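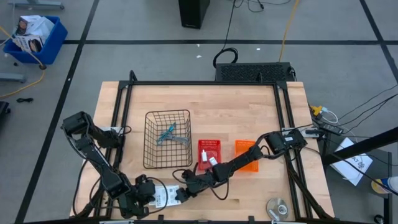 baskets on the butcher block, cord one on the left

Topic: Sorting the cord drawer, baskets or bags?

jekby_attic
OK so I finally emptied the cord drawer on Thursday and it covered the whole bed. I want everything out where I can grab it, so I'm leaning toward open baskets, one for long cables, one for charger plugs, and a spare for whatever is left. My sister swears by zip bags with labels. I hate zip bags. Talk me out of it or cheer me on, either is fine!

Neagu37
Bags. Sorry! I had baskets for years and every cord in there turned into one big knot. I put each one in its own bag, stood them up in a shoebox, and I can find my camera charger in the dark now.

plainoldpat
Disagree with Neagu37. Bags are great until you're in a hurry, and then the cord goes back on top of the box and stays there till July. My kids will toss a thing in a basket. They will never open a bag. 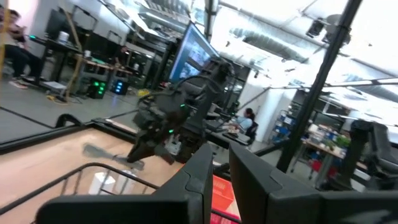
clonder_mom
Color is what saved us, way more than bags or baskets. We tried labels first and they peeled off (the Grunderari ones, 99 cents a sheet, don't bother). Now each kind of thing gets its own container and they all look different, like a black wire basket next to a bright orange-red one, and even my husband puts stuff back. Wire lets you see in from the side too. Only thing is thin cords poke through the gaps and snag, so I put a bit of felt in the bottom.

Neagu37
Felt is smart, I'll give you that. Still a knot though.

jekby_attic
What if I wrap each cord with a velcro tie and THEN basket it?

Neagu37
Then we can be friends. Get the 12 pack, you'll lose half.

grumblecake
Has anyone mentioned throwing things out? I kept a printer cable through three moves and I don't own a printer.

plainoldpat
Keep one of each and recycle the rest. Our library takes them at the side door.

jekby_attic
Found a phone charger for a phone I had in college, so yeah, there's a recycle pile now. Going with ties and baskets, no bags. Does felt shed on the plugs?

clonder_mom
Mine hasn't. Cut it a little big so it stays put.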